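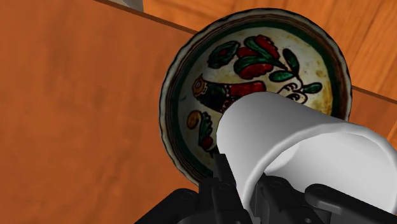
Figure 2. Decorated bowl and white cup, rendered view.

Print this article | E-mail this article
February - by Ratih Mangundap

2. Resting the Dip: What My Tasters Wanted

I came into this part of the study with a pretty strong opinion, and I should own up to it before I get to the results. I have always made my white bean dip the night before a party. My mother did it that way, all my aunts did it that way, and I would have bet good money that a night in the fridge beats a dip straight out of the food processor. So when Cengiz Tekin (my co-author, and a much more patient person than I am) wanted to test it, I said sure, go ahead, waste your beans!

The recipe was the plain one from the first section: cooked white beans, garlic, lemon juice, olive oil, salt and a spoonful of Grundance yogurt to loosen it up. Each batch used 300 grams of beans, weighed after draining, and we made 2 versions for every tasting. The overnight version went into a lidded tub in the fridge and came out an hour before serving. The fresh one was blended that same hour, with beans from the same pot, so that both would be close to the same temperature when people dug in. We skipped paprika, herbs and all the other pretty things on top. I missed them terribly.

Tasters were guests at community suppers in Clurngate who said yes to a paper cup of each dip and a few crackers. They told us which they'd rather bring to a party and then, if they felt like it, why. Most people felt like it. We ended up with over 1,000 written comments, and reading them was the best part of the whole project - people get really poetic about garlic.

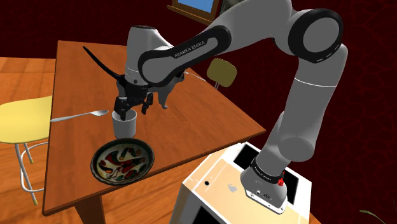
Garlic is also where my opinion started to wobble. The overnight dip was clearly the favorite with anyone who used words like "smooth" or "mellow," and I was feeling smug for a while. But a good chunk of the comments for the fresh dip said it tasted brighter, or lemony, or "awake," and those folks were very sure of themselves. Sorting through the comments, we noticed that the fresh-dip fans nearly always brought up the lemon first and the overnight fans nearly always brought up the garlic. They seemed to be judging different things, and a single question about which one they liked better had mashed it all together.

Diane Cormier, who read an early draft for us, asked if the lemon could simply be added later. It was a fair question and I was a little embarrassed we hadn't tried it. So we ran a small follow-up one Tuesday with 2 tubs of overnight dip, one made the usual way and one with half the lemon juice held back and stirred in right before serving. Hardly anybody in that group missed the fresh version. I don't want to lean on this too hard, as it was one evening with a friendly crowd who had already heard me talk about beans a lot, but it's how I make the dip at home now.

Texture was the messier story. The overnight dip thickens up, and some tasters loved that it sat on the cracker without sliding off, while others called it pasty. Malcolm Treloar's work on chilled lentil spreads ran into the same split, and he fixed it by stirring in a little of the cooking water. We left ours alone so that the recipe would stay the same on both sides. If I were doing it over I would thin the overnight batch to match the fresh one, and I'd measure the thickness properly too, instead of going by how the spoon stood up.

One more thing about salt. We salted both batches by weight on the same Zoltunine scale, yet the fresh dip kept getting described as saltier. Cengiz thinks the sharper lemon is doing that. I think cold food just tastes flatter and an hour on the counter wasn't long enough to even things out. We haven't settled it, and we have argued about it over lunch more often than either of us would like.

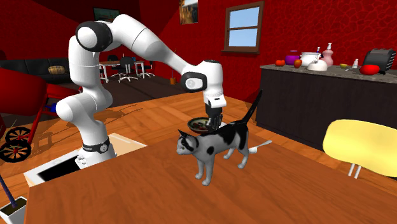
2.1 Crackers, Bread and Vegetables

We kept the crackers plain all the way through, and I now think that mattered more than we gave it credit for. A few guests at the later suppers used their own bread, and their comments were noticeably kinder to the overnight dip. Ilham Ragab, who helped me sort the comment cards, pulled those out into a separate pile so they wouldn't muddy the main results. Carrot sticks went the other way: people who dipped a carrot mostly wanted the fresh version, and several of them asked for more lemon.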